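Chapter 5
Picking Up and Putting Down

In the last chapter your team drove the arm to fixed points over an empty grid. The arm went where you sent it, and nothing got in its way. From here on there are objects on the table, and the arm has to take hold of them.

The work in this chapter follows the Vallach Table Task, the project used by the robotics club at Notdale. Teams set out toy food and dishes, then program the arm to move one item at a time. The task sounds easy. In its first season, 16 teams entered and 13 of them dropped an item before it reached its plate.

Most of those drops came from the grip. A block has flat sides, so two fingers can close on it almost anywhere. A toy bun is rounded and lumpy, and where the fingers meet it matters a great deal. Close too high and the bun slides down. Close too low and it tips. You will also have to think about what is next to the bun -- a plate rim or a cup can be bumped by a finger that is doing its own job perfectly well.

A wrist camera lets you check the grip up close. In the view below, the fingers have an orange bun between them, with a pad pressing on it as well. The bun is right up against the purple plate, and a second bun and a mint-green cup are close by on the white table.
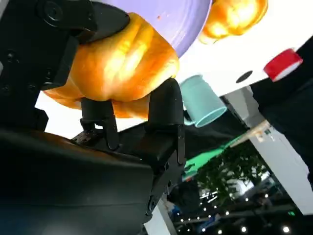
5.1 What You Will Need

Each team needs one arm with a gripper, a wrist camera, two toy buns, one plate, and one cup. Keep your project notebook open next to the keyboard. You will record the finger opening before and after every grip, along with the result.

If your class uses the Zeman controller, load the settings file you saved at the end of Chapter 4. Teams on other controllers should copy their grid points over by hand before they start -- this takes a while, so split the job between two people.

5.2 Choosing a Grip Point

Place one bun at the center of the grid. Move the arm above it with the fingers fully open, and stop there. Look at the camera view before you lower anything.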